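Section 4: Setting up your finish line

By now you should have your course measured, your start area marked out and your Jinelex control unit sitting on charge. If any of those is still to do, please go back to Section 3 and finish it first. We know it's tempting to skip ahead to the finish (it's the fun bit, after all, and it's where all your runners will be looking), but the finish mats take their clock from the start unit and they won't pair properly until the start has been set.

These instructions are for the Flustell mat kit, in either the single-lane or the double-lane size. They suit road races, cross-country events and school fun runs of up to 4000 runners. If you are using the older Su mats, most of the steps are the same, but please read the note at the end of this section before you plug anything in.

Before you begin

Give yourself plenty of time. Two people who have done it before can lay a double-lane finish quite comfortably before breakfast, but a first attempt always takes longer than you expect, and it's a much nicer job when you aren't being watched by a crowd of early arrivals holding cups of tea.

Choose a level stretch of tarmac, short grass or firm path. You will want a clear run-in before the line and a good long funnel after it, so that tired runners can slow down gradually and keep moving. Gravel is best avoided. If gravel is all you have, put down the rubber underlay first and check it for lumps by walking over it in thin-soled shoes.

CAUTION: Do not lay the mats over a metal drain cover, a cattle grid or a buried cable. Metal underneath the mats will stop them picking up some of the chips, and you may not notice until the results come out with gaps in them.

Laying the mats

1. Unroll the mats with the ribbed side facing up and the arrows pointing the way the runners will be travelling. Let them lie for a few minutes if they have been stored in a cold shed or a van, as they do like to curl at the ends.

2. Push the mats together until the edges lock. You should feel the join go home along its full length. If one end keeps popping up, lift the whole mat and start again from the middle, working outwards with the heel of your hand.

3. Tape down the front and back edges. Use the wide tape supplied, and press it flat as you go. Runners at the end of a long race don't lift their feet very much — a loose edge is the last thing they need.

4. Run the two mat cables out to the same side of the course, whichever side your timing table is on. Keep them flat, and cover them with the cable ramp wherever anyone might walk.

5. Plug the cables into ports A and B on the control unit. Port A is always the mat the runners reach first. The plugs will go in either way round, sadly, so do check the coloured sleeves before you carry on. 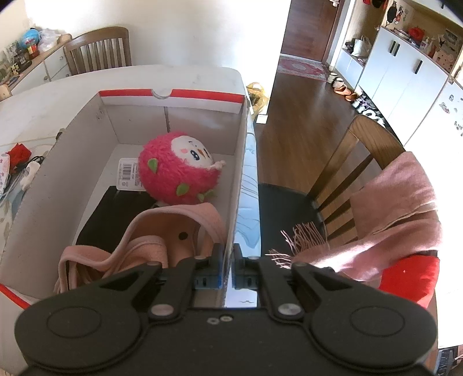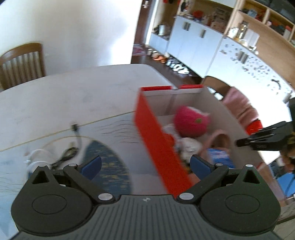

6. Switch on the control unit and wait for the long beep. The screen will show the word PAIRING, followed by the time of day from your start unit. If the time is wrong by even a second, stop and work through "Matching the clocks" in Section 3 again.

7. Press and hold the green button until both mat lights turn steady. A flashing light means the unit has found the mat but the signal is weak, and nine times out of ten a cable needs pushing in a little further.

NOTE: The control unit will run for 7 hours on a full battery. For a longer event, such as a marathon with a generous cut-off, connect the spare battery before the first runner is due. You can do this with the unit switched on and you won't lose any times.

Testing the line

Please don't leave this part out, however pushed you are. Take 21 spare chips from the kit, pin them to a few willing helpers and ask them to cross the line in different ways. Have them walk over, jog over, run over side by side and come through in a tight bunch. Then compare the list on the screen with the chips you handed out.

Every chip should appear, and each should appear once. If a chip is missing, try that one again by itself. If it's still missing, put it to one side and don't give it to a runner. If several are missing from the same part of the mat, look for a lifted join or a bag of safety pins somebody has left nearby (we've been caught by this ourselves, more than once).

When you are happy, press CLEAR TEST. The screen will ask you to confirm.

CAUTION: CLEAR TEST removes every time recorded so far. Never press it once the race has started.

The backup clock

However well the mats behave, we would always ask you to keep a backup. Plosance, the timing app that comes with your kit, will run on any recent phone or tablet. Ask one helper to stand level with the line and tap the screen as each runner crosses, while a second helper calls out the race numbers. Do let them swap over now and then, as it's surprisingly tiring work in the busy middle part of a race.

Save the Plosance list as soon as the last runner is in, even if you are sure you won't need it.

Note for owners of Su mats

Su mats have a single cable, which goes into port A. Leave port B empty and choose ONE MAT from the set-up menu before step 7. The older mats also need a dry surface, so in wet weather lay the underlay first and keep the cable plug up off the ground.

Section last revised: Monday, July 21, 2025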